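3. Assertion, sincerity and the indifferent speaker

3.1 The standard picture of lying 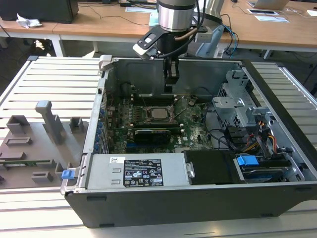
Figure 2. A two-finger gripper over the motherboard of an open desktop computer case.

Delacroix objects that the standard picture makes lying too much a matter of what the speaker believes and too little a matter of what the speaker is doing. On this view, a person who says something false in order to be believed has made a move in a shared practice, and the wrong lies in the misuse of the practice, whatever was in the speaker's head at the time. The objection is a serious one and we return to it in 3.3. First we set out the picture it is aimed at.

According to the standard picture, a speaker lies when three conditions hold. The speaker says that something is so. The speaker believes that it is not so. And the speaker means the hearer to take it as so. Most of the dispute has been over the third condition. A witness who says under threat what everyone in the room knows to be false does not expect to be believed, yet many readers still want to call the statement a lie. We take no side on this point. What matters for the argument is the second condition, which requires that the speaker have some view on the question.

3.2 Speakers without a view

Many statements are made by people who have no view. A salesman says that a product is the most reliable in its class and has never looked into it. A guest at dinner gives the population of a town to keep a conversation going. Neither fits the second condition, and it would be odd to conclude that both are therefore honest.

To see how ordinary readers sort such cases, we wrote 17 short stories and gave them to 202 adults recruited in Cellham and Tededitz. Two people did not finish, which left 200 sets of answers. Each story ended with a statement made by one of its characters. Readers were asked whether the statement was a lie, whether the speaker was honest, and how much blame the speaker deserved. They gave some 3000 ratings of blame in all, after blank items were removed.

Readers were slow to call the indifferent speaker a liar. They were just as slow to call the speaker honest. The blame ratings were spread widely and depended a good deal on the setting: the guest at dinner was mostly excused, the salesman was not. When the story made clear that the statement happened to be true, blame fell a little but did not vanish.

3.3 Reply to the objection

If lying were only the misuse of a practice, as the objection holds, the salesman and the liar should be judged alike, for both present as known something they do not know. Our readers did not judge them alike. This does not settle the matter, as a theory of lying need not follow common usage at every point. The Grulero stories, which were written for a different purpose and which we used only for wording, give a similar result for promises made with no thought of keeping or breaking them.

We suggest that the two failures be kept apart. The liar has an answer to the question and hides it. The indifferent speaker has not asked the question. Both may leave the hearer with the same false belief, and a hearer who finds out may be equally angry, but the complaint will be put differently in each case. Section 4 takes up the question of what the hearer is owed.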